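Stukilen Computer Repair, Clustarville workshop
Bench inspection checklist: processor and socket work on desktop computers
Form 11, with comments from the inspection of 9/11/21

Please fill in this list at the bench and not later from memory. Write OK, NOT OK or N/A after each point. If you write NOT OK, a comment is necessary, also when the fault is small.

Part A. Before the case is opened

A1. Power cord removed from the wall and from the computer. OK
A2. Power button pressed and held after the cord is out. OK
A3. Wrist strap connected and tested. OK
Comment: The strap works, but the clip is getting weak. I have asked for two new ones from Plondov. Until they come, check the clip each time you sit down.
A4. Bench mat clean and grounded. OK
A5. No drinks on the bench. NOT OK
Comment: A cup was standing next to the screw tray. It was moved to the window. This point was also written up in February.

Part B. Old processor and thermal paste

B1. Cooler removed without force. OK
B2. Metal top of the processor checked for paste. NOT OK
Comment: The top is still dull and smeared with old paste. It must be cleaned before any cooler goes on again. Use the lint-free cloth and the alcohol from the Gentile bottle, a small amount on the cloth and never directly on the part.

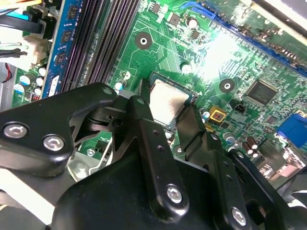 B3. No paste on the socket frame or on the board. Not decided
Comment: I could not see all sides of the socket frame well enough to write OK. Please look again with the hand lamp before the next step. Paste on the outside of the frame can be wiped, but if it has gone down into the contacts, stop and ask.
B4. Memory slots free from dust. N/A
Comment: Dust is on the cleaning list, form 2. Do not blow with the mouth.

Part C. Socket open

C1. Lever released slowly, with a finger kept on it. OK
Comment: The lever is under tension and it can jump. In the earlier version of this list the point was missing – I have added it now.
C2. Load plate fully up before the processor is moved. OK
C3. Processor lifted straight up, no sliding and no tilting. OK
C4. Nothing touches the contacts, on the processor or in the socket. OK
C5. Tools and loose screws kept away from the open socket. OK
Comment: On the Dell desktops the sheet metal of the drive bay hangs over a part of the board. There is less room for the hand than one thinks. Where the bay can be taken out, take it out first. It costs a few minutes, but a bent contact costs a whole board. 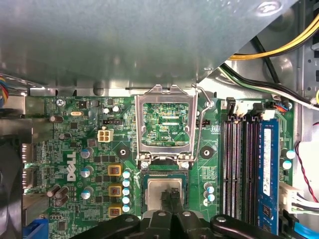
C6. Marks on the processor and the socket compared before lowering. OK
C7. Processor lowered without pressure. OK
Comment: It must sit flat by its own weight. If it does not, lift it and compare the marks again. Never correct a wrong position by closing the plate.
C8. Socket not left open during breaks. NOT OK
Comment: There was no plastic cover at the bench. The box with covers is on shelf 476 in the storeroom, and I ask that a handful is kept in the top drawer.

Part D. Closing and first start

D1. Plate down, lever down and locked under its hook. OK
D2. New paste applied, small amount in the middle. OK
D3. Cooler screws tightened crosswise, a little each time. OK
D4. Fan cable connected. OK
D5. Computer runs 600 seconds with the temperature watched. OK
Comment: The person who starts the test stays at the bench until it is finished. If the fan makes noise or the number climbs without stopping, switch off and go back to D2.

Points to be repaired before the next inspection: A5, B2, C8. Point B3 must be looked at again and signed.

Keep one copy with the work order and put one in the green folder.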